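Fendadstead Works Furnishings Group
Minutes of the April meeting, 2 p.m., Torkmont Room

Present: Anjani Wattimena (chair), Fiona Ogilvie (purchasing), representatives of the assembly floor, the test lab and the stores office.
Apologies: none received.

1. Minutes of the previous meeting
The minutes were approved with one correction. Under item 4, "footstools" should read "footrests."

2. Floor matting, assembly line
Ms. Ogilvie reported that two quotations had been received for anti-fatigue matting. Teklow quoted $199 per section, delivered. Jeon quoted $200 per section, with beveled edges included and grounding cords charged separately. The assembly floor representative asked that the beveled edge be treated as a requirement, as carts cross the matting at both ends of the line. The group agreed. Teklow will be asked to requote on that basis.

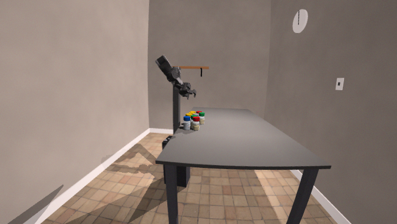
3. Workbench heights
The test lab requested that its replacement benches be adjustable by hand crank. The chair noted that the present budget allows for fixed-height benches only. After discussion it was resolved to order fixed benches for stores and to defer the lab order until the next budget period. The lab representative asked that her objection be recorded.

4. Wrist straps and heel grounders
Stores holds 400 disposable heel grounders. No further order is needed at present. Wrist straps are to be tested at the start of each shift and the log signed by the shift lead. Several pages of the log were found unsigned, and Ms. Wattimena will write to the leads concerned.
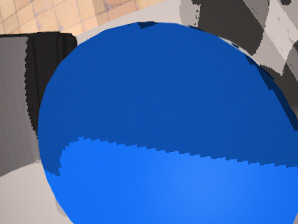

Page 2

5. Stool casters
Hard casters have marked the sealed floor near the packing area. Ms. Ogilvie will obtain a price for soft-tread replacements that fit the existing stool bases.

6. Other business
The stores office asked that delivery notes be sent to its counter and no longer to reception. Agreed.

The meeting closed at 3:10 p.m. The next meeting will be held in the same room.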